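Household Tips: House Rules for a Robot That Makes the Bed

More homes have a two-armed helper doing the sheets now, and most of the trouble people write in about comes down to the room and the habits around the machine. These are the rules we keep at the Hornden house. They were worked out over one long winter of bedrooms and they apply to any make with arms and a pair of grippers.

Set the room up first, then start the job. Bedding, cushions and mattresses are the usual load. 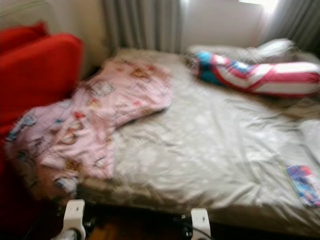
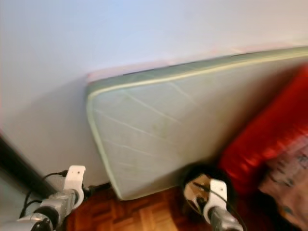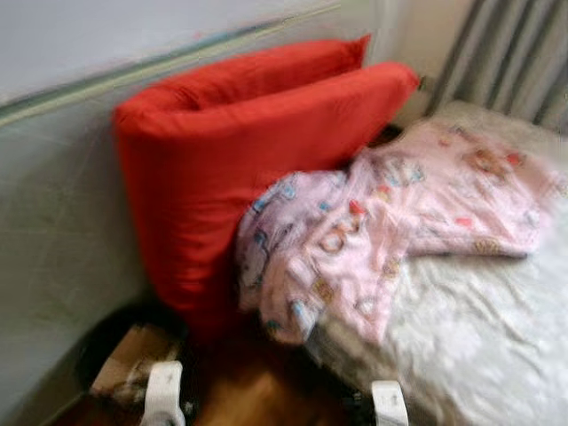

Rhea Manalo disagrees with the order of that. She wrote to say that in her house the first rule is the stop button, before anyone touches the room, and that she won't let a job begin until the person in charge has pressed it once and seen the arms hold still. Fair enough. We have moved it to the top of the list.

Before you start

Test the stop button every time. Press it, wait for the arms to hold, reset it. If your model has a button on the base and another on a handset, test both.

One person is in charge of the job. That person stays in the room and keeps the handset. If they have to leave, the job stops. Handing over from the kitchen by shouting does not count.

Keep children and pets out, with the door closed. A closed door works better than a promise.

Clear the floor on the side where the robot stands. Chargers, slippers, toy parts and bags go in another room. Leave at least 70 cm between the bed and anything the base could roll against. In a small room this may mean moving the nightstand into the hall.

Empty the bed of small flat things. Cards, phones, glasses, remote controls and hair clips get gathered up in a blanket and end up on the floor or in the wash. Run your hand over the whole sheet, including under the pillows.

Check cables, both yours and the robot's. Lamp cords should run behind the bed. The cables on the arms should hang with enough slack to let the wrist turn, but not so much that a loop can catch on a bed post. Look at them again after any job that involved lifting.

Soft things

Blankets and sheets are the easy part. Set grip force to the lowest step that holds the cloth. Our Horker came set to high and pulled a seam out of a good blanket in its first week.

Pick up a blanket by a double thickness, a few inches in from the hem. Fleece and knitted throws need a slower speed than cotton.

Slick cushion covers slip. If a cushion gets away twice, stop and move it by hand. Wiping the finger pads with a damp cloth helps, then let them dry. Don't put tape on the pads. It leaves glue on the fabric and you will be finding lint on it until December.

Take zippers and buttons into account when you place things. Turn them to face away from the grippers.

Mattresses

The rules get stricter for anything that can fall on somebody.

Look up the load limit for your arms and stay well under it. A foam single may be fine and a sprung one of the same size may not. Weigh it if you don't know. The label on our spare says 19 kg and we treat that as a job for two people, with the robot parked.

A mattress standing on its edge needs something to keep it there. Push the foot of it up to furniture that won't slide, or have a person hold it. Do not leave the grippers as the only support, and do not send the robot underneath or behind a leaning mattress to fetch things.

Nobody stands between the robot and the wall. This is the one rule with no exceptions in our house.

Afterward

Park the arms folded, then switch off at the wall. Wipe the fingers. Write the job in the book with the time and anything odd, even a noise. Julián Villanueva keeps ours on a string by the linen closet, and it was a line in that book that led us to a loose bracket screw.

Check bracket screws every 2 weeks, or sooner if you lift a lot. Penner and Zolska both use a small hex key that is easily lost - tie it to the base. Have the joints looked at after 600 hours of use, or when the manual says, whichever comes first.

If the robot drops something, don't just start it again. Pick the thing up yourself, look at the grippers, and begin the job from the first step.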